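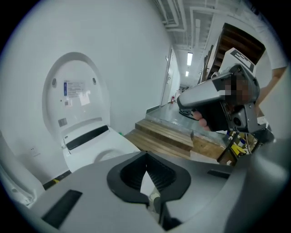
When will the public restrooms at the Pamutside bus station open again? The town's current plan is for a Friday in the middle of February, once the last of the pipe work has been checked and signed off, and the station will post the exact day on the doors as soon as it is settled.

Jan 23, 2019

It has been a long winter for anyone who changes buses in Pamutside. The restrooms at the station closed in the first week of December, when a supply pipe gave way behind the back wall in the night and the early crew arrived to find water running out under the doors and halfway to the ticket window. The ticket window itself was dry by lunchtime. The restrooms have been another matter altogether, and if you have stood on platform two with a small child and a half-hour wait for the Skititz bus, you will not need me to tell you so.

At first the town hoped for a quick repair. The pipe was patched within two days, but when the tiles came off the wall it was plain that the rest of the line was the same age as the piece that had failed, and a good deal of it was in no better shape. The station building went up in one go, and so did everything inside its walls. After a fairly lively meeting before the holidays (the hall was full, and there was coffee, though it ran out early) the council decided to have the whole line replaced and to redo the rooms while the walls were open. The work went to Kandpal, the plumbing firm from out on the Skititz road, who also did the showers at the swimming pool a few summers ago.

The new pipes are now in on the women's side and nearly finished on the men's. There will be a family room as well, which there never was before, with a changing table and a door wide enough for a double stroller. To make space for it the old luggage closet has been knocked through, and the station would like to remind people that any items left there before the closure are being kept at the ticket office until the end of February. There are 17 of them, most of them umbrellas, plus a rather nice tennis racket.

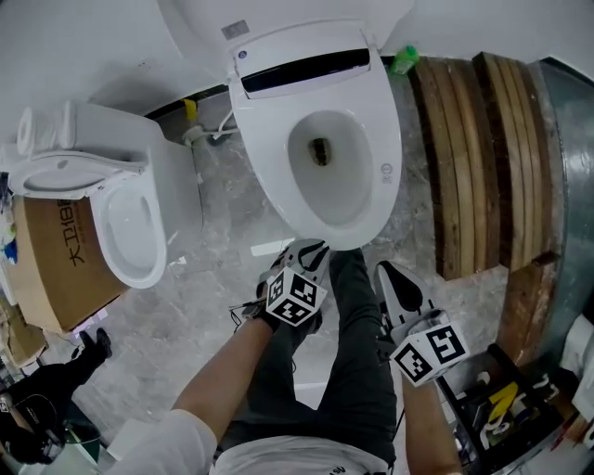 What goes inside the new rooms was the part that brought in the most letters, and we read every one of them here at the paper. The council put out a short survey in December, on cards at the ticket window and at the library, and 1000 of them came back, a wonderful number for a town our size. A warm room and a working lock came out well ahead of everything else. A fair few readers asked about smart toilets, the kind with a glossy black control strip along the seat, and one wrote in very fondly about the one at her daughter's apartment. The council looked into it and has gone for plain, sturdy fixtures with a push button on the wall, on the grounds that the station is hosed down every night and spare parts have to be easy to get. I suspect that will please some of you and disappoint others, and the letters page is open as always.

Until the rooms are ready, the Stovia bakery across the square is kindly letting passengers use its restroom during opening hours, with no need to buy anything – although the poppy seed rolls are very good, and it seems only fair. The bakery closes at four on Saturdays and all day Sunday. Outside those hours the library annex on the corner is open to ticket holders until the last bus leaves. Please ring the bell by the side door and give it a minute, as it is a fair walk from the desk.

Bus 16 will keep stopping on the north side of the square while the contractor's vans are parked in its usual bay. Drivers have been asked to wait a little longer there for anyone coming across from the bakery, and from what we have seen this week they have been very good about it. The bay should be free again a few days before the reopening.

The town expects the final bill to come in at about 1000 less than the amount set aside, and the suggestion so far is to put the difference toward a new bench for the shelter on platform two. If you have thoughts on the bench, or you recognize the tennis racket, the ticket office is open weekdays from seven.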